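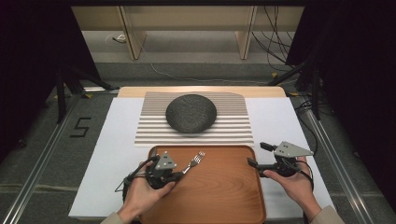 限速牌换了，然后呢

镇上把Prosadow路从60降到了50，牌子是五月挂上去的，新得发亮。我每天早上骑车走这条路，骑了9年，所以有几句话想说。

先交代背景。去年冬天，Prosadow路和Brostthorpe桥之间那个弯道出了一起车祸，一辆面包车越过中线，撞上了一位骑车回家的护士。人救回来了，腿没有完全恢复。之后开了说明会，发了通告，再之后就是这块牌子。通告里写“显著改善道路安全”，我反复看了几遍，没找到“显著”是怎么算出来的。

我不反对降速。车慢一点，撞上去轻一点，这个道理用不着争。我怀疑的是别的：那个弯道的问题从来就不在牌子上写多少。路肩窄得放不下一辆自行车，排水沟盖板高出路面一截，灌木长到夏天，从桥那边过来的司机根本看不见弯里有人。这些事在说明会上都有人提过，会议纪要里归成了一句“居民反映了其他意见”。

Floarea Pană住在弯道边上，厨房窗户正对着路。她跟我说，牌子挂上去头几天，车确实慢了，大家都以为后面有测速。等发现什么都没有，又回到老样子。她的原话是：“他们连刹车灯都不亮一下。”当然，这只是一个人隔着窗户看到的，不能当数据。可是镇里也没拿出数据来，那我宁可先信窗户。 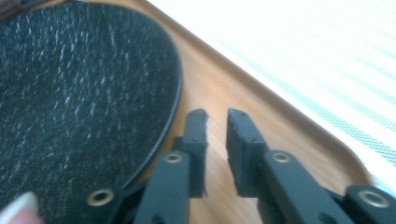

那份交通评估

评估报告是一家叫Strömberg的咨询公司做的，一共17页。我找来看了。前面大半在讲方法和区域概况，附了一张地图，比例尺小得连弯道都快看成直的。真正的现场观测只有4个小时，选在上午十点到下午两点。走过这条路的人都知道，那是一天里最空的时候。护士出事是傍晚，下班的车一辆接一辆，太阳正好低低地照在挡风玻璃上。

我写邮件问过为什么选这个时段，回复说“符合常规做法”。我又问常规是谁定的，到现在没有下文。

也有人觉得我太挑剔。同路骑车的Tomoyo Kudo就认为，有牌子总比没牌子强，先把限速定下来，以后才有理由要求测速和改路。她说得有道理，我也承认，真要立项修路肩，没有这一步可能更难。但我在这个镇住得够久，见过不少“第一步”。Drosbridge那边小学门口的斑马线，当年也说是第一步，后面该装的信号灯，孩子都毕业了还没装。

我想要什么

其实不多。把灌木剪了，这个一上午就能干完。把沟盖板放平。傍晚去测一次车速，结果贴出来，好看难看都贴。路肩要花钱，可以慢慢谈，但请给个年份，别再写“适时推进”。

如果傍晚的数字出来，车真的慢了，我会在这里老老实实写一篇，说我看错了。眼下我还是老办法：荧光背心，前后灯全开，到那个弯之前先回头看一眼。昨天傍晚经过的时候，有辆灰色轿车贴着我的车把过去，新牌子就在它前面。

下次公开会议我会去，问题已经打印好了。住在附近的要是也拍过弯道的视频，可以发给我，最好带上时间。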